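Hall and Table Hire: Frequently Asked Questions
By Doina Živković, May
Last updated: May

How do I book the Pandholm hall?
Send the booking form to the office or drop it off between 9 and noon. Felista Rashidi handles the calendar and will write back with a yes or no. A date is not held until you have that reply in writing.

What does it cost?
The main hall is $44 an hour. The small room is $27 an hour. Both prices include heat, lights and use of the kitchen sink and fridge. The stove is extra and has to be requested on the form.

Is there a deposit?
Yes, $175 for any event with food or music. We return it by check after the hall has been looked over. Meetings and classes do not pay a deposit.

How many people can come?
The small room is limited to 30 people, seated or standing. The limit for the main hall depends on the layout you pick, so please fill in that part of the form before you invite anyone.

Are tables and chairs included?
Folding tables and stacking chairs come with the main hall. You set them up and put them away yourselves. Check that the legs are locked before you put anything on a table, and carry tables with a person at each end. Please do not drag them, as it marks the floor.

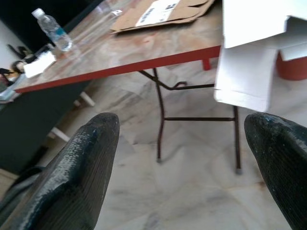
Can I borrow tables for use at home?
Only members can. Pick them up from the side door by 4 p.m. and bring them back the next morning, wiped down. Gorazd Nikolovski has the sign-out sheet. Chairs do not leave the building.

Can I hang decorations?
Use the hooks along the wall or removable putty. No tape, tacks or glitter. Candles are fine if they are in glass.

When do we have to be out?
Music stops at 10 p.m. and the doors are locked at 11. Cleanup counts as part of your rental time.

What if I need to cancel?
Tell us two weeks ahead and you get everything back. After that we keep half the rental fee. You can move your date once at no charge.

Contact: Pandholm hall office | © Pandholm | Back to top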